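Section 4 – Drurneo roller blind: fitting, setting the stop, daily use
Trirnura work rooms, wide windows. Read the whole section once before you drill.
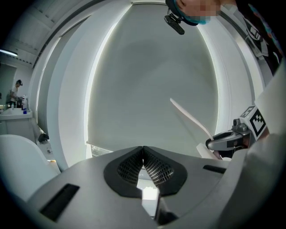
Gray roller blind lowered over the window, weighted bar along the bottom edge.

Covers the manual chain blind only. Spring version and motor version are in the Manurung booklet, different brackets, don't mix them. If your box has no chain in it, stop and call.

What should be in the box

Tube with fabric already rolled on
Bottom bar, may be packed separately inside the tube wrap
Chain end bracket
Pin end bracket
Bag with 4 screws and wall plugs
End caps for the bottom bar
Chain, chain joiner, chain holder for the wall
Paper label with the width on it – keep it, you need it if you reorder fabric

Not in the box: pencil, tape measure, level, drill, screwdriver, step ladder. A second person. Soft cloth.

CAUTION: Long chains and loops are a strangling hazard for small children. The chain holder has to go on the wall. It is not an extra.

CAUTION: Check for wires before drilling into a ceiling or the top of a window opening. Light fixtures often feed from that side. Turn off the breaker if unsure.

4.1 Before you start

1. Clear the sill and the floor under the window. Move desks and benches back far enough to open the ladder all the way.

2. Measure the opening at the top, the middle and the bottom. Write down the smallest one. Inside fitting goes by the smallest.

3. Compare with the label. Tube should be a little shorter than the opening. If it is wider, do not saw it, the fabric will be out of line with the cut and you'll see it every time the blind comes down. Send it back.

4. Choose the chain side. Left or right, works the same. Pick the side where people can reach it without leaning over something.

5. Choose the roll direction. Standard roll = fabric comes off the back, close to the glass. Reverse roll = fabric comes off the front, clears handles and latches. Check your window latch now. Easier than later.

Note: Paneled ceilings with grooves. Don't put a screw in a groove. The bracket won't sit flat, and a tilted bracket gives you a blind that walks sideways. Shift the bracket over or use the wall instead.

Note: Thin ceiling panels do not hold a blind by themselves. Find the framing behind or fix to the wall face. The plugs in the bag are for solid walls only.

4.2 Brackets

1. Hold the chain bracket in place, mark the holes with pencil.

2. Put the level across and mark the other side. Do not trust the ceiling line, old ceilings run off.

3. Measure between the marks. Then again.

4. Drill. Plugs in, flush with the surface.

5. Screw the brackets on, 2 screws each side. Snug, not cranked down. The bracket bends if you overdo it and then the pin won't seat.

6. Pull down on each bracket by hand. Any movement at all, take it off and find a better spot.

CAUTION: Eye protection when drilling overhead. Dust comes straight down.

4.3 Hanging the tube

Anything over 40 inches wide is a two-person lift. One on each end, both on the floor or both on a ladder, not one of each.

1. Leave the paper tape on the fabric. It stops the roll from dropping open in your hands.

2. Fit the chain over the chain wheel if it isn't on already. Chain should hang free both sides with no twist.

3. Chain end goes in first. Push until it clicks.

4. Push the spring pin in at the other end, lift the tube up to the bracket, let the pin out into the hole.

5. Tug both ends. Should not come out.

6. Now take the tape off. Hold the fabric with your other hand while you do it.

7. Lower slowly with the chain, all the way to the sill. Look at both edges as it goes.

Note: New fabric has a curl at the bottom and maybe a crease or two from packing. Leave the blind down overnight. Most of it drops out. Do not iron. Do not use a hair dryer, people try this, it ruins the coating.

4.4 Bottom bar

The bar is the weight. Without it the fabric hangs in waves and rolls up crooked.

1. Slide the bar into the hem at the bottom of the fabric. From one side, slow, dont force it through a stitch.

2. Center it. Same amount of fabric past the bar on left and right, or none on either.

3. End caps on. Press with your thumb.

4. Raise the blind partway and look at the bar against the sill. Should be parallel.

If the bar slopes:

Bar not centered – slide it over, try again.
Bracket not level – loosen the low side, pack with a thin washer, retighten.
Fabric rolled crooked – lower all the way until you see bare tube, put a small strip of masking tape on the tube at the side that is drifting in, roll back up. One strip at a time. It takes less tape than you think.

4.5 Setting the lower stop

The stop is a small bead clipped on the chain. Without it the fabric can run off the end and start rolling up the wrong way around. If that happens see 4.8.

1. Lower the blind to where you want the bar to rest. Just touching the sill, or just above it.

2. Look at the chain right under the wheel, on the side that moves up as the blind goes down.

3. Clip the bead there. Squeeze with pliers, wrap the bead in a cloth first so it doesn't crack.

4. Raise and lower the blind a few times. Stops at the same spot each time = done.

5. Upper stop goes the same way, other side of the chain, blind fully up. Leave enough hanging that the bar never gets pulled into the brackets.

4.6 Chain holder

1. Pull the chain straight down until it is taut. Not tight.

2. Hold the chain holder on the wall at that point, mark, drill, screw.

3. Chain should run smooth through the holder. If it grinds, move the holder down a hair.

Do this the same day. Blinds get left half finished and the loop just hangs there.

4.7 Daily use

Pull the chain straight down. Pulling it out toward you wears the wheel.

Don't pull on the bottom bar to lower it. Don't lift the bar by hand to look out either, the slack goes back on crooked.

Window open and windy, raise the blind. The bar swings and marks the wall.

Glare on a work surface: blind all the way down, ceiling lights on. Half down usually makes it worse, a bright band under the bar right at eye level. For table work where you need even light the full-down position is the one to use. Some light will still show along the sides of an inside-fit blind. Normal. Side channels are sold separately by Ivgate if you need it darker – measure after the blind is up, not before.

Keep long tools, handles and poles away from the fabric when people are working close to the window. A poke shows as a shiny dot on gray and won't brush out.

4.8 Trouble

Blind won't stay where you leave it
Chain wheel not clicked all the way into the bracket. Raise fully, take the tube out, reseat.

Fabric edges fraying
It is rubbing a bracket. Trim the loose threads with scissors, never pull. Then fix the tracking with tape as in 4.4.

Fabric on the wrong side of the tube
It ran past the bottom. Keep pulling the same side of the chain till the tube is bare, swap sides, roll up the right way. Then fit the stop bead you skipped.

Chain skips or clicks
Dirt in the wheel, or a worn wheel. Good for around 1000 full raises in a dusty room before we'd look at changing it, longer in a clean one. Part is on the last page.

Bar bangs on the sill
Move the lower stop up one bead.

Squeak at the pin end
Dry silicone spray, one short shot on the pin. No oil. Oil creeps into the fabric and you get a dark stain in the top corner that stays.

4.9 Cleaning

1. Blind all the way down.

2. Dust top to bottom with a dry soft cloth or the brush head on a vacuum, low setting.

3. Spots: damp cloth, drop of dish soap, dab. No rubbing.

4. Wipe the bottom bar seperately, it collects the most.

5. Leave down until fully dry. Rolled up damp = mildew.

No bleach, no glass cleaner. If you are spraying the window, roll the blind up first.

Full clean once a year is plenty for most rooms. October works well, before the heat goes on.

4.10 Sign-off

Fill in and leave inside the door of the room cabinet.

Room:
Width from label:
Chain side (L / R):
Roll (standard / reverse):
Stops fitted (lower / upper):
Chain holder fitted:
Checked by:

Questions on fitting go to Benedetta Benedetti, Trirnura site desk. Have the label width ready when you call.

Section revised Thursday, January 25, 2024. Replaces the loose sheet that came with earlier boxes, throw that one out, the bracket drawing on it is backwards.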